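Teaching Two Arms in Simulation
5 min read

Our team (Kenza Hajji, Asmaa Mahrous and me) spent November collecting examples for Steltov, our learning system — and we loved it! Each example is one run in a simulated kitchen-like room, driven by hand.
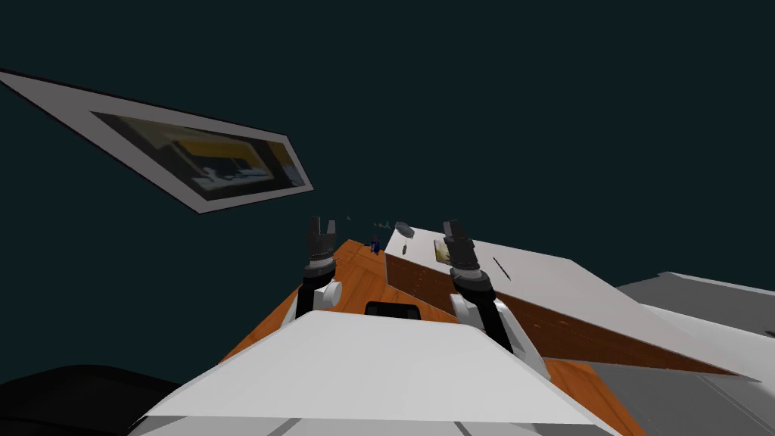
What we recorded

We saved 90 runs and kept 50. Joint angles and camera views went in together.

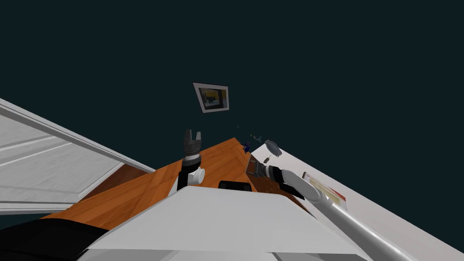

Labeling took longer than driving, but it taught us so much. We tag each arm separately, so a left gripper pointing up gets its own label while the right one is over by the small items at the counter's edge. Next we train on all 3,763 labeled clips.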